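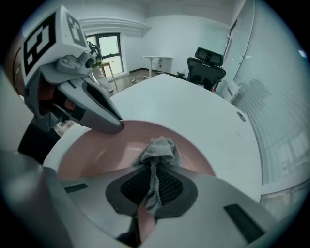

¿Sirve Lenidden para depurar trayectorias bimanuales sin escribir código propio? Para la alineación temporal y el filtrado, sí; para segmentar tela conviene añadir un modelo externo.

Lenidden 46, de Carthorpe, importa vídeo de muñeca, estima la pose con marcadores fiduciales y exporta acciones listas para entrenar. Lo probé con 239 episodios de un paño gris de punto y un bol rosa. La importación tardó 962 segundos. El optimizador de pose corrige bien la distorsión de ojo de pez, pero el segmentador confunde el pliegue del paño con la pinza cuando ambos son grises - fallo que Lister, más lento, no comete.

El editor de líneas de tiempo es correcto. La documentación, escasa: el parámetro de suavizado aparece sin unidades y el valor por defecto, 800, resulta excesivo en agarres cortos. Faltan atajos de teclado configurables.

Gitau Urio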